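Gilville, Feb 11, 2026 – Vestmont Books is glad to announce that "The Salt Ledger", the third novel in the Plinska series, is now on sale as a paperback and an e-book. The new book has 404 pages and can be ordered from all large online shops.

The story begins in the winter after the flood. Plinska, the river town which readers know from the first two books, has lost its bridge and half of its council. Roman, once a tax clerk and now a ferryman against his will, finds a ledger hidden in a barrel of salt. In it are the names of 86 families who paid to be forgotten. One of the names is his own.

Roman wants only to burn the ledger and go back to his boat. But the new governor has already sent riders to look for it, and the old woman who keeps the salt house seems to know much more than she says.

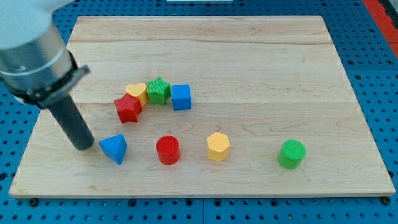
A blue triangular block on a light wooden board, with the tip of the gripper just beside it.

The first Plinska novel was printed in only 700 copies and was sold mostly at book fairs in the region. Since then the series has found its readers in over 40 countries, and many of them have written to ask what happened to the ferry. The third book gives the answer in its second chapter.

"The Salt Ledger" can be read alone, but we recommend to start with the first book – the fate of the bridge will mean more that way. The paperback includes a new map of the town and a short list of river words.

An audiobook will follow in May. Reviewers and book bloggers can ask for a free reading copy from the Vestmont Books press office in Gilville. Please tell us which format you prefer.

This website uses cookies to give you a better experience. By staying on this page you agree to our use of cookies. Accept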